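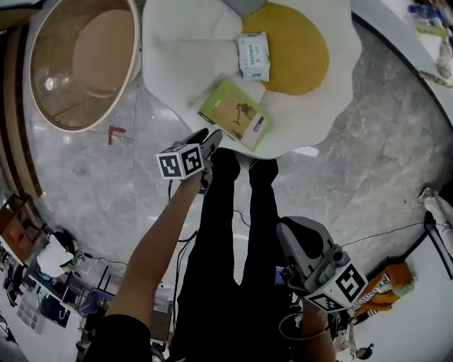
I've had the Clulley pair for a while now, and most of the bad recordings I've made came down to skipping the setup. So this is my routine before a session, and it takes me 7 minutes if the batteries are charged (they never are).

Start with the marker cubes. Grab each one and give it a gentle wiggle. If it moves at all, snug up the mounting screw, then wipe the faces with a dry cloth — fingerprints under a bright lamp will wreck your tracking.

Next, the jaws. Close them all the way and look at the reading in Rerkuvel. Mine should say 66 closed and 246 open. If yours has drifted, hold the trigger in, hit Zero, let go, and do the other hand. Don't do both at once! Lech Walczak told me it was fine and I lost a whole afternoon's work.

Now the cables. Leave enough slack to reach the floor and stretch both arms out, and run them to the same side so you're not stepping over two lots. I replace mine after 2000 takes, or sooner if the plug feels loose.

Last thing, record a short test. Pick up something light, put it down, and play it back. If the left and right paths swap over halfway, go back to the cubes and check you haven't mixed them up.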